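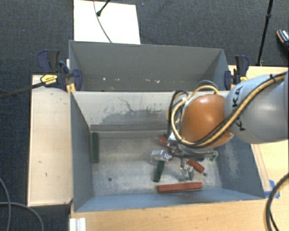 The Filstead ward system is the method by which the municipality of Filstead elects its councillors, and it has been a favourite subject of local argument for as long as most residents can remember. The municipality is divided into wards, each returning a single member, and voters rank the candidates in order of preference on a paper ballot. Once the polls close, the ballots from each ward are tipped into a large grey bin, open at the top like the one the KUKA arm is reaching into, and sorted by first preference before any preferences are distributed. A candidate with more than half of the formal votes is elected at once; otherwise the lowest candidate is excluded and the count carries on until someone gets there.

The system replaced an older at-large election, under which every voter in town chose the whole council from one rather daunting list. Réjean Wong, then the councillor for the Burneo district, argued with great patience and at considerable length that the outlying neighbourhoods were seldom heard under that arrangement. His motion was put to a plebiscite one March and passed by 700 votes to 533, a result still quoted fondly at the Burneo end of town.

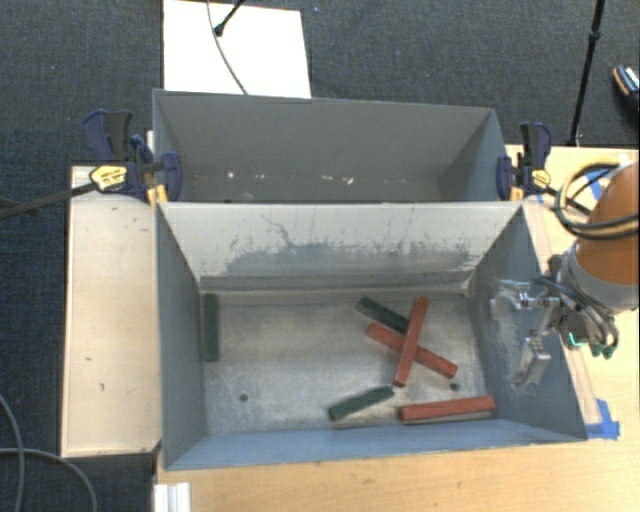

Critics of the change have pointed out that the wards grew unevenly as new housing went up, and a review was brought in to keep them in better balance. Under the present rules, a boundary must be redrawn when a ward's enrolment strays more than 260 electors from the average, though no ward may have fewer than 1000. Small adjustments are common, and the Burneo boundary has been moved more often than any other.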